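4.2 Storage conditions and reported waste

2019-06-01
Narayanan Subramaniam and Aba Arthur

The second set of results concerns what households and small grocers did with fruit after it had been bought or delivered. Section 4.1 dealt with purchase volumes and is not repeated here. The diaries returned by participants in Semo and Tikley gave 1405 usable entries, of which 1107 named a storage place. The remaining entries were left in the purchase totals but dropped from the analysis that follows. We did not try to guess a storage place from the kind of fruit, although for bananas this would have been easy enough.

Participants used their own words for where fruit was kept. We grouped these into bowl, bag, bin or crate, refrigerator drawer, and other. The "other" group was larger than we had hoped and took in window ledges, car boots, a cold verandah and, in one household, a bathtub. Coding was done by the first author and checked by the second. Where we disagreed, the entry was read again alongside the entries on either side of it, and most disagreements were settled that way. They nearly all concerned the word "tray," which Tikley participants used for both shallow bowls and crates.

Open bins turned up more often in the grocer diaries than in the household diaries. Grocers liked them for the obvious reason that fruit can be tipped in and looked over quickly. Several wrote that they did not line their bins, and two noted that a liner made the bin harder to wash. Figure 3 gives a general view of fruit in an open, high-walled bin with a worn floor.

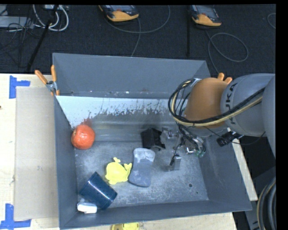

6 min read

Figure 3. Fruit in an open grey bin on a tabletop. The floor is scuffed and scratched.

Surface wear was not one of our original variables. It was added after the February visits, when grocers in Semo raised it without being asked. Their view was that citrus picked up soft patches sooner in old bins than in new ones. The diaries cannot confirm this. Participants recorded the kind of container but not its age or condition, and the 242 entries that mention bruising or soft spots do not say what the fruit had been resting against. We report the comment as it was made and would suggest that later diary forms include a line for it.

What the diaries do show is a difference in how often fruit was checked. Fruit kept in a bowl in the kitchen was handled and looked at most days, often by more than one person. Fruit in a refrigerator drawer was looked at when something else was being put away. Fruit in bins and crates fell between the two for households, while grocers checked theirs at opening and again before closing. Entries describing waste tended to follow gaps in checking, and this held for both towns. The link was weaker for apples, which many participants regarded as safe to forget.

Citrus needs separate comment. Oranges and mandarins were moved between containers more than any other fruit in the diaries, commonly from a bag to a bowl and then, once the bowl was needed, into the refrigerator. Each move gave someone a chance to find spoiled pieces and throw them out. Bratell reported the same pattern for lemons in a smaller diary study and treated moving as a kind of informal sorting. Our entries fit that reading, although participants seldom described it as sorting. The usual wording was "tidied up" or "made room."

We also asked what was done with fruit that was past its best. Composting was the most common answer in Tikley, where there is a kerbside green bin, and ordinary rubbish was the most common in Semo, where there was no such service during the study. Cooking came next in both towns. Stewed apple and marmalade were mentioned by name, and a few participants pasted in their recipes.

Sixteen follow-up interviews were held with participants whose diaries showed either very high or very low waste. Those in the low group did not describe any particular method. They bought less at a time and lived nearer to a shop. Those in the high group more often bought by the box, and several said the price per kilogram was the reason. One grocer said she had stopped selling full boxes to households of one or two people unless they asked twice. The interviews are taken up again in Section 5, together with the Kaneko scale scores for household routine.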